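Ticket 289: grasp pose drifts to the seam line on shiny cases
Opened by: Ermira Stojanović
Component: Larketti perception, wrist view
Status: open, workaround in place
February 28, 2022

Hi all, me again with the glossy stuff! Short version: the segmenter keeps cutting the black case in two along the gold-ish seam, so the planner gets a skinny little object and a fat one, and it picks whichever scored higher on that tick. Then the grasp center jumps sideways mid-approach and the fingers close lopsided (or the planner just gives up with a "no stable pair" error, which I get a lot).

First thing I tried was bumping the mask merge threshold in the Tudton config. That helped with the seam, but then it happily glued earbuds together when they were lying close, so I put it back. Second thing was turning exposure down. Fewer hot spots on the shell, sure, but the black earbuds turned to mush and I lost two of them from the object list.

What finally got me somewhere was pinning the mask once the gripper is within 5 cm and ignoring new splits after that. With the pin on, I get grasps like this one, a finger on each side of the case and the seam sitting off to the right where it can't bother anybody. 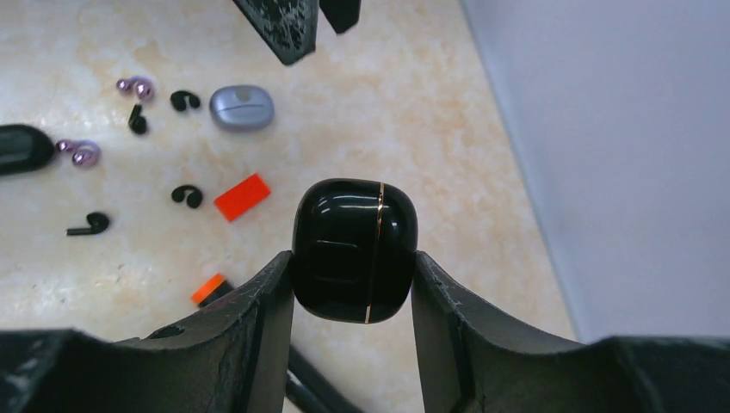 Page 2 of 5

Same layout for all the runs, by the way: earbuds in black and purple-pink, the small bluish-gray case, the orange pieces, all on the marbled tabletop. The purple-pink ones are nearly as bad as the case for reflections, and I haven't tried pinning on those yet.

Numbers from the log: 400 attempts with the pin off, 117 of them hit the jump. I don't have a fair count with the pin on, so please don't quote me on a fix rate.

Update: Ecaterina Furtună asked if the planner was getting stale depth. Good question! I checked the timestamps and they line up, so I'm ruling that out. She also wants to see what happens if the case moves after the mask is pinned, and yeah, it'll grab at the old spot. Known problem. I'd like to unpin on any shift bigger than a finger width, but I need a hook in the Laing tracker for that and I can't find one.

Still to do: rerun with the pin on and the old merge threshold, then attach the logs. Can somebody who knows the tracker tell me where the shift event gets published?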